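02/09/2018

Second day on the towel job and I am still grinning like a fool. I was sure I'd be bored of folding by now, and I'm not, not even slightly! You pick up the grippers, one in each hand, and do the thing you've done at home all your life, only with a pair of big black fingers where your own ought to be. Everything you do is kept so the robot can learn it from you. I keep thinking about that on the bus. 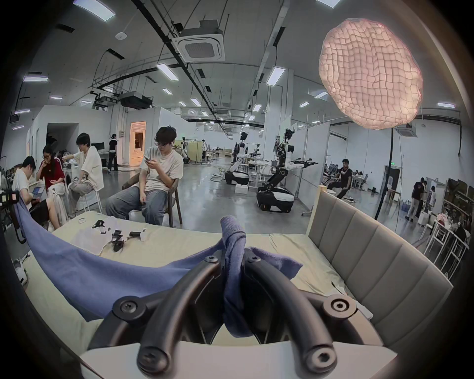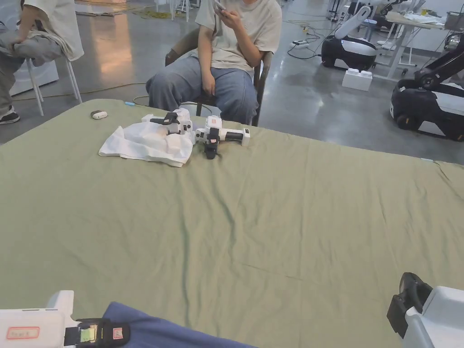 Blue cloth on the go, with the hand-held grippers.

The pinch is the whole business. Take too much and you get a fat lump that won't lie flat, take too little and it slides away just as you lift. Hendrik Buthelezi told me to slow down before I close the fingers, then move at an ordinary speed once I've got hold, and my folds got better straight away. He also says not to hide my mistakes. If I miss a corner I go back and get it, and that stays in, as the robot will miss corners too. I love that. I spent my whole first day starting again every time I fumbled, what a waste.

My tally stands at 516. The target is 2000 between all of us, and Hendrik wants 100 of those to begin from a really horrid scrunched-up heap. I put my name down for as many of the heaps as he'll give me. They're the best ones – you have to hunt for an edge, and with no fingertips you do it all by eye.

Wrists a bit sore tonight. Left worse than right, which is odd, as I'm right-handed. I think I grip the left one far too hard when I'm only meant to be steadying the cloth. Must try resting my elbow.

Had a long natter at lunch about whether Salleck should get the shirts next or whether Forsyth will. I want shirts! Sleeves will be awful and I can't wait. Somebody said Stusevbridge tried them by remote control last winter and found the collars very slow going, but I do think it's easier with the tool in your own hand, where you can feel the cloth tug back.

Folded our own towels when I got in, bare hands, and caught myself pinching with finger and thumb held stiff. Need more hand cream. Early start tomorrow, heaps first.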